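4장부터 이어짐. 전원 넣고 팔 원점 잡는 것까지는 3장에서 끝냈다고 보고 씀. 안 끝났으면 3장부터.

## 4. 세탁실에 Movum 붙이기: 작업자 편

대상: Lindsay동 세탁실 근무자 8명 전원, 그리고 대체 근무로 들어오는 사람. 설비 담당용 배선도랑 파라미터 표는 부록. 여기 없음.

용어 먼저 짧게.

- **Movum**: 팔, 그리퍼, 받침대까지 묶어서 부르는 이름
- **Nokix**: 벽 태블릿에 깔린 작업 지시 프로그램. 예전 종이 일지 자리
- **인계**: 사람이 Movum한테, 또는 Movum이 사람한테 바구니 하나를 넘기는 것
- **보류**: Movum이 판단 못 하고 멈춘 상태. 고장 아님

### 4.1 누가 뭘 하게 되는지

제일 많이 물어보는 거라 앞에 둠. 설치 절차만 필요하면 4.2로.

Movum이 가져가는 일:

- 바구니에서 세탁물 집어 드럼에 넣기
- 끝난 세탁물 꺼내 바구니에 담기
- 문 여닫기 (기종 등록된 세탁기만)

사람한테 남는 일:

- 분류. 전부 사람. 색, 소재, 오염 정도
- 주머니 확인
- 세제 넣기, 코스 고르기
- 손빨래, 다림질, 수선
- 보류 풀기
- 입주자 개인 옷 이름표 맞추기

새로 생기는 일도 있음. 안 적으면 나중에 말 나오니까 적어 둠. 바구니 자리 맞추기, 바닥 점검, Nokix에 보류 사유 입력. 처음 2주는 이게 꽤 귀찮음. 손으로 넣으면 금방인데 왜 자리를 맞추고 있나 싶을 것. 그 말 맞고, 시범 때도 다들 같은 소리 했음.

대신 허리 숙이는 횟수가 확 줄어듦. 젖은 시트 꺼내는 거, 그거 안 하는 게 제일 크다는 게 야간조 의견. 주간조는 반응이 갈림. 혼자 있을 때 팔 움직이는 소리가 신경 쓰인다는 분 있었고, 속도 낮추는 설정은 4.6에 있음.

> **참고** 인원 줄이는 건 이번 도입 범위에 없음. Forbridge 측이랑 운영 합의서에 들어간 내용. 사본은 세탁실 게시판 옆 파일철. 근무표 바뀌는 건 시작 시각뿐이고 총 시간은 그대로.

### 4.2 시작 전 준비

교대 시작하면서 한 번. 앞 조가 해 놨어도 다시 함.

1. 태블릿에서 Nokix 열고 본인 이름으로 들어가기. 남의 이름으로 켜진 상태면 로그아웃부터. 보류 기록이 그 사람 앞으로 쌓임.
2. 화면 위 띠 색 확인. 초록이면 다음. 노랑이면 앞 조가 남긴 보류가 있는 것, 4.5 보고 풀기. 빨강이면 손대지 말고 설비 담당.
3. 비상정지 버튼 눌러 보기. 띠가 빨강으로 바뀌는지. 돌려서 해제, 초록 돌아오는지.
4. 그리퍼 손가락 끝 보기. 보풀, 실, 테이프 조각 떼어내기. 마른 천만. 알코올 쓰면 않됨.
5. 카메라 렌즈 닦기. 이것도 마른 천.
6. 바닥 보기. 자세한 건 4.3.
7. Nokix에서 "준비 완료" 누르기.

> **주의** 3번은 건너뛰지 말 것. 바빠도. 버튼 안 먹는 상태로 작업 시작한 게 확인되면 그날 Movum 사용 중지.

> **주의** 손가락 사이에 손 넣고 닦지 말 것. 닫힌 상태에서는 겉면만 닦고, 안쪽은 Nokix "청소 자세" 누르고 팔이 멈춘 다음에.

### 4.3 바구니 자리와 바닥

보류 절반 넘게 여기서 나옴. 프로그램 문제 아니고 바구니가 삐뚤어졌거나 바닥에 뭐가 있거나.

바구니 규칙:

1. 등록된 바구니만 쓰기. 새 바구니는 4.4에서 등록부터.
2. 세탁기 앞, 바닥에. 의자나 카트 위에 올려놓지 말 것.
3. 긴 쪽이 세탁기 앞면이랑 나란하게. 눈대중으로 충분.
4. 문 열리는 자리는 비우기. 바구니 놓고 문을 손으로 끝까지 한 번 열어 봄. 닿으면 뒤로 뺌.
5. 세탁물은 테두리 아래까지만. 넘치면 두 번에 나눠 담기.
6. 손잡이에 옷 걸쳐 놓지 않기.

바닥은 세탁기 앞 전체. 양말, 세제 뚜껑, 끈, 전부 치움. 물기 있으면 닦고 나서 시작. 걸레질 중에는 Nokix "대기".

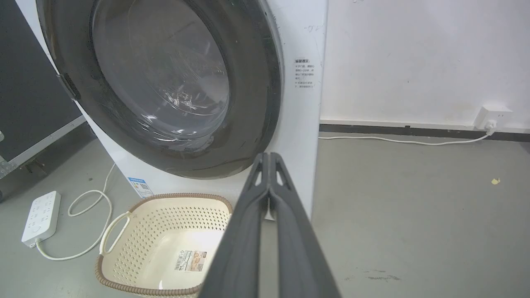 전선 정리는 설비 담당이 설치 날 한 번 하고 끝나는 일이 아님. 근무자가 매번 봐야 함. 청소하다 밀리고, 충전기 꽂느라 당기고, 그러다 앞으로 나옴. 위 자리처럼 흰 멀티탭이 바구니 왼쪽 바닥에 그냥 놓여 있고 선이 구불구불 세탁기 아래쪽까지 가 있으면 준비 완료 누르면 안 됨. 바구니 옮기다 걸리고, 사람 발에도 걸림. 멀티탭은 벽 쪽으로 빼고, 남는 선은 묶고. 오른쪽 벽 콘센트에서 내려온 선은 걸레받이 앞을 따라 세탁기 뒤로 들어가는데 이런 식으로 벽에 붙어 가는 건 괜찮음. 바구니 안도 한번 볼 것. 바닥에 바코드 찍힌 상품 라벨이 남아 있는데 등록 전에 떼야 함. 카메라가 이걸 세탁물로 보고 집으려고 들 때가 있음.

선 정리 순서:

1. Nokix "대기".
2. 세탁기 돌고 있으면 끝날 때까지 기다림. 도는 중에 플러그 뽑지 않기.
3. 멀티탭 스위치 끄고 옮기기. 손 젖었으면 먼저 말리고.
4. 남는 길이는 헐겁게 접어서 벨크로 끈으로. 꽉 감지 말 것.
5. 스위치 켜고 세탁기 화면 들어오는지 확인.
6. 대기 해제.

> **주의** 세탁기 전원은 원칙이 벽 콘센트 직결. 멀티탭에 물려 쓰는 자리를 발견하면 본인이 바꿔 꽂지 말고 Nokix에 위치만 남기기. 설비 담당이 처리함.

> **참고** 벽 쪽에 자리가 없어서 멀티탭을 못 뺀다는 곳 있음. 짐이 쌓여서 그런 거면 짐을 빼고, 구조가 그런 거면 그 자리는 Movum 쓰지 말고 손으로.

### 4.4 새 바구니, 새 세탁기 등록

바구니는 근무자가 등록 가능. 세탁기는 설비 담당하고 같이.

**바구니**

1. 라벨, 스티커, 가격표 다 떼기. 안쪽 바닥까지.
2. 비운 채로 세탁기 앞에 놓기. 자리는 4.3 규칙대로.
3. Nokix > 물건 > 바구니 추가.
4. "보기" 누르면 팔이 위에서 한 번, 앞에서 한 번 봄. 그동안 뒤로 물러나 있기.
5. 화면에 테두리 선이 뜸. 실제 바구니 테두리랑 맞는지. 안 맞으면 "다시".
6. 이름 넣기. 색이랑 쓰는 곳으로. "큰 거", "새 거" 이런 이름 금지. 나중에 아무도 못 알아봄.
7. 수건 한 장 넣고 시험. 집어 들면 저장.

구멍 뚫린 바구니는 5번에서 선이 흔들릴 때가 있음. 불 하나 더 켜고 다시 해 보기. 그래도 안 되면 그 바구니는 손작업용으로 돌림.

**세탁기**

1. 설비 담당 도착 전까지 드럼 비우고 문 닫아 두기.
2. 앞면에 붙은 안내 스티커는 떼지 말 것. 읽을 수 없는 언어여도 그대로. 위치를 기준점으로 쓰는 기종이 있음.
3. 문 테두리 닦기. 물 얼룩, 세제 가루.
4. 담당이 문 여닫는 동작을 가르치는 동안 옆에서 봄. 문이 뻑뻑하다, 살짝 들어야 닫힌다, 이런 버릇은 쓰던 사람만 암. 꼭 말해 줄 것.
5. 빈 드럼으로 시험, 다음 수건으로 시험.
6. 담당이 잠금 풀면 그때부터 사용.

4번이 제일 중요. 시범 때 담당 혼자 등록한 기계가 하나 있었는데 문이 덜 닫힌 채로 계속 보류가 떴음. 매일 쓰던 분이 와서 아래쪽을 눌러야 된다고 한마디 하고 끝.

### 4.5 보류가 떴을 때

띠가 노랑으로 바뀌고 소리 두 번. 뛰어갈 필요 없음. 하던 다림질 마저 하고 가도 됨. 다만 8분 안에 확인을 안 누르면 다음 조 담당자 휴대폰으로도 알림 감. 쉬는 사람 깨우는 거라 그건 피하기.

1. 화면 사유부터 읽기.
2. 팔이 완전히 멈췄는지 눈으로 확인.
3. "사람 들어감" 누르기. 이거 누르기 전에는 팔 닿는 데로 들어가지 않음.
4. 아래 표대로 처리.
5. 물러나서 "사람 나옴".
6. 사유 한 줄 입력. 짧게.

| 화면 사유 | 할 일 |
|---|---|
| 바구니 못 찾음 | 자리 다시 맞춤. 등록된 건지 확인 |
| 엉킴 | 손으로 풀기. 끈 달린 옷은 빼서 손작업 |
| 무거움 | 젖은 이불일 때 많음. 둘이서 꺼냄 |
| 문 안 닫힘 | 고무 패킹에 낀 옷 확인, 손으로 닫기 |
| 빈 바구니인데 집으려 함 | 안쪽 라벨, 실밥 제거 |
| 앞에 물체 | 바닥, 전선, 카트 |
| 사유 없음 | 건드리지 말고 설비 담당 |

같은 사유가 연달아 세 번이면 그 세탁기는 그 조 동안 손으로 돌리기. 이건 근무자가 정하면 됨. 허락 안 받아도 됨.

> **주의** 노랑 상태에서 그리퍼가 옷을 물고 있을 때 잡아당기지 말 것. "놓기" 누르고 받기.

보류 사유 입력은 사람 평가에 안 씀. 시범 초반에 이 얘기를 제대로 안 해서 다들 사유를 "기타"로만 넣었고 그래서 고칠 걸 못 찾음. Sarita Upadhyay 님이 조별로 돌면서 설명한 뒤로 제대로 들어오기 시작. 욕 써도 되니까 (진짜로 쓴 분 있음) 무슨 일이었는지만 알게.

### 4.6 속도, 소리, 시간대

Nokix > 설정 > 동작. 근무자 누구나 바꿀 수 있음. 본인 조 끝나면 기본으로 돌아감.

- **느림**: 혼자 있을 때, 신입 교육 중, 견학 있을 때
- **보통**: 기본
- **빠름**: 잠겨 있음. 풀어 달라고 해도 안 풀어 줌

밤 시간에는 알림 소리 낮춰 둘 것. 복도 쪽 방에서 들림. 음소거는 안 됨.

신입은 첫 주 느림 고정. 옆에 경험자 한 명. 세탁실 일을 손으로 먼저 배우고 그다음 Movum. 순서 바꾸지 말기. 멈췄을 때 손으로 못 하면 그 조 전체가 밀림.

### 4.7 교대 인계

종이 일지 없어졌음. 대신 이거.

1. 돌고 있는 세탁기, 남은 시간 말로 전달.
2. Nokix "교대" 누르고 메모. 손작업으로 돌린 기계 있으면 꼭.
3. 팔 "쉬는 자세".
4. 바구니 비우고 겹쳐서 선반에.
5. 로그아웃.

말로 전달하는 거 빼먹지 말 것. 태블릿에 다 있다고 그냥 가는 경우가 있었는데, 이불 하나가 드럼 안에서 하룻밤 지냄. 개인 옷 관련 부탁 (누구 카디건은 눕혀 말린다 등등)은 화면에 칸이 없음. 메모에 쓰고 말로도.

### 4.8 소모품, 점검 주기

손가락 끝 패드는 4,000회마다 교체. 횟수는 Nokix 첫 화면 아래. 9월 말 기준 Lindsay동은 2,237회라 아직 여유 있음. 그래도 패드가 갈라졌으면 횟수 상관없이 바꿀 것.

교체:

1. "청소 자세", 멈추면 비상정지 누르기.
2. 패드 옆 걸쇠 밀고 빼기. 왼쪽 오른쪽 모양 다름, 섞이지 않게.
3. 새 패드 끼우기. 딸깍 소리.
4. 비상정지 해제, 수건 한 장으로 시험.
5. "패드 교체" 눌러 횟수 초기화. 이거 잊으면 다음 사람이 또 바꿈.

패드 여분은 세제장 맨 윗칸 파란 통. 마지막 한 쌍 꺼낸 사람이 주문 요청 넣기.

매주 한 번 볼 것: 받침대 나사 흔들림, 케이블 피복, 비상정지 버튼 둘레 먼지. 흔들리면 조이지 말고 연락. 조이는 힘이 정해져 있어서 임의로 하면 원점 다시 잡아야 됨.

### 4.9 멈추고 손으로 돌아가기

정전, 빨강, 물 샘, 아니면 그냥 오늘은 아니다 싶을 때. 전부 같은 절차.

1. 비상정지.
2. 팔이 세탁기 앞을 막고 있으면 받침대 옆 손잡이 잡고 둘이서 천천히 밀기. 혼자 하지 않기.
3. 드럼 안 옷 꺼내고 손작업 시작.
4. Nokix 살아 있으면 "손작업 전환". 안 켜지면 나중에 써도 됨.
5. 설비 담당 연락. 번호는 태블릿 테두리에 붙어 있음.

물 샜을 때는 순서 다름. 발 딛기 전에 분전반 차단기부터 내리고 시작할 것. 바닥에 멀티탭 있는 자리면 더더욱.

손작업 전환 때문에 마감 늦어진 건 근무자 책임으로 안 잡음. 늦어질 것 같으면 각 층에 먼저 전화만 돌려 주기.

의견이나 틀린 내용은 Nokix 메모에 "설명서"라고 달아서 남기면 됨. 4.5 표는 계속 늘어날 예정이라 출력본 붙여 놨으면 달마다 새로 뽑을 것. 5장은 건조기인데 아직 등록이 안 끝낫음, 그때까지 건조기는 전부 손으로.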